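Free laundry mornings come back to Salem in August

The laundry room at the Flonthorpe apartments in Salem is opening its door to the whole neighborhood again this August, and we could not be happier about it! Last summer's trial run got 97 loads washed for people who had no machine at home, or had one that had quit on them, and the waiting list was long enough that the building decided to do it over.

The plan is the same as before. Turn up between 8 a.m. and noon with one basket per household, sort it at the table by the mailboxes and put your name on the sheet. Detergent is free (unscented, after a lot of requests) and so is the wash. Drying is on the lines out back, weather permitting – bring your own clothespins if you have them, as we ran out twice.

What has changed is the room itself. The old carpet tiles are gone, the walls have a fresh coat of white and there is finally a decent light over the sink. Residents did the painting over 2 weekends and raised the money with a bake sale that brought in exactly $100, most of it from rhubarb bars.

A front-loader in silver stands in the corner on the gray wood-grain floor, with a flat top wide enough to hold a laundry basket while you load.

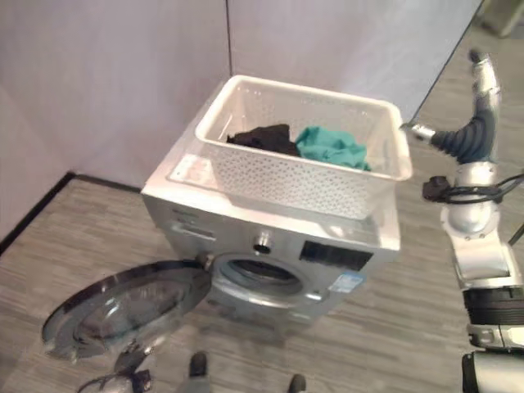

Mohcine Chraibi wrote in to ask that people check their pockets this time, after a single tissue covered three families' dark shirts in white fluff last year, and wondered if the sign-up sheet could go out the evening before so early shift workers get a fair chance at a slot. The sheet will now be up from 6 p.m. the night before. Pockets are up to you.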